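Towel folder keeps grabbing one layer instead of the stack (wrist cam setup)

Posted in: Home & Small Shop Robots > Grippers and Cameras

plustow_pete

I look after a single-arm folding cell in the back of a small linen rental place. The arm is an Arkbridge, secondhand, with the two-finger gripper it came with and a little wrist camera that I'm told was a good one in its day. It folds bath towels fine. Then it has to pick up the folded towel by a corner and move it to the stack, and at that point it loses its mind.

What it does: it finds a corner, closes on the top layer only, and lifts. The towel unfolds itself on the way up, very gracefully, and the arm delivers a flag to the stack. Out of 33 towels in my last run it did this 11 times. The white ones are worse but I've given up on the white ones for now.

Here is what the camera gets at the approach height:

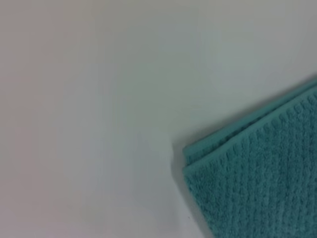 Wrist cam, approach height. Corners of the two layers are stepped, dark line is the gap between them.

The edge finder locks onto that dark line every time. I can see why, it's the best line in the picture. But it's the wrong line. I want the outer border of the layer behind, and the finder treats that as background.

Things I have already tried: turning the edge threshold up (it then finds nothing), turning it down (it then finds everything, including the shadow), and cleaning the lens with the good cloth. Exposure is fixed at 690 on whatever scale this driver uses. The manual says "units."

I also tried going in lower, thinking more detail would help. I got more detail. 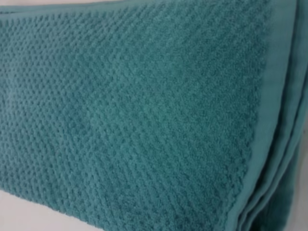 Same job, much closer and at a low angle. Nearly all terry, with the smooth band and the folded edges over on the right.

At this range it reports an edge on practically every row of bumps and picks one it likes. So is this a camera position problem, a lighting problem, or do I need a different gripper? I would prefer the answer that costs nothing.

Urszula Borkowska

It's mostly position, with some lighting, and you can keep the gripper.

Your approach height is fine. Leave it there and stop going in close. Terry cloth up close is the worst thing you can show an edge finder, as you've found. Do all your looking from the higher pose, save the result, and make the final move blind. I run mine that way on a Brouwer arm and the last stretch doesn't use the camera at all.

For the wrong line problem, don't touch the threshold. Change which way the finder searches. Yours is probably starting on the towel and working outward, so it meets the gap first and stops, quite pleased. Start it on the bare table and come in toward the fabric. In your first picture that means coming down from above, and the first strong change in color you hit is the back layer. Use color for this if your software lets you. Teal against that pale table is easy. The shadow is gray and will drop out once you're filtering on color, where a brightness filter will happily call it towel.

Your corners aren't lined up, either. There's a small step between the front one and the back one. Take the grip point from the back layer's border and then move it inward far enough that the fingers have both layers between them. Start with 3 finger widths and shrink it until it begins to fail, then go back up one notch.

Two other checks. Redo the hand-eye calibration if the camera bracket has been off for any reason, including "just to look at it." And make sure the lower finger gets under the whole fold. If its tip is rounded it will ride up into the gap by itself, and no camera setting will fix that. A thin flat tip helps, and you can make one from shim stock and two screws.

White towels on that table are a separate misery. Put something dark down.

gripfan_bruris

have you tried suction

plustow_pete

To the suction suggestion: it's a towel.

To Urszula: it was starting from the inside. I had it set that way in June for a reason I wrote down on a piece of tape, and the tape says "search dir, IMPORTANT." Flipped it, switched to color, moved the grip point in. It now takes both layers on nearly all of the teal ones. The few it still misses look like your rounded finger, because I watched it nose its way into the fold and lift the top like the lid of a piano.

The bracket had also been off. Just to look at it. Recalibrating tonight, shim stock tomorrow.

Urszula Borkowska

File the burrs off the shim before it meets any terry. You'll pull loops otherwise.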